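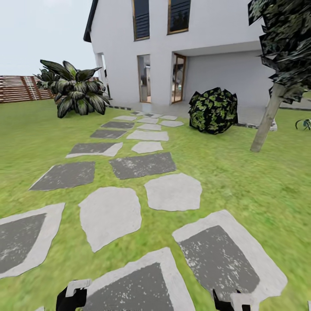
Rendered view of a two-story house and lawn.

Darkero Home Battery Monitor review
2025-09-12

The Darkero is a clamp-on energy monitor for homes with solar panels and battery storage. I bought the basic kit last December and have had it on my own panel since. It comes with 2 current clamps, a small hub and a power lead. Extra clamps are sold separately.

Fitting should be done by an electrician. Mine had it in before lunch, and most of that time went on finding space for the hub, which is deeper than it needs to be. The clamps close firmly and the leads are long enough.

Setup in the app is slow. It asks for your rate plan, battery size and panel output, then wants them again after the first firmware update. Once that is done it mostly runs by itself. Readings refresh every 11 seconds. My old Kanness unit was quicker, but it lost its history whenever the Wi-Fi dropped. The Darkero stores readings on the hub and sends them later.

Over the first full billing period it logged 793 kWh drawn from the grid, and the utility bill agreed to within a few units. It is weaker at low loads. Anything under 500 watts jumps around on the live graph - the daily totals are fine.

The battery screen is the best part. It shows charge, discharge and losses on one page, and I used it to move the overnight charging window. The export file is a plain spreadsheet, no subscription needed.

Poor points: the printed manual is thin, the hub light can't be dimmed, and alerts arrive late. The McKinnon model has better alerts but charges monthly for them.

I would buy the Darkero again for a house with a battery. With panels only, get something cheaper.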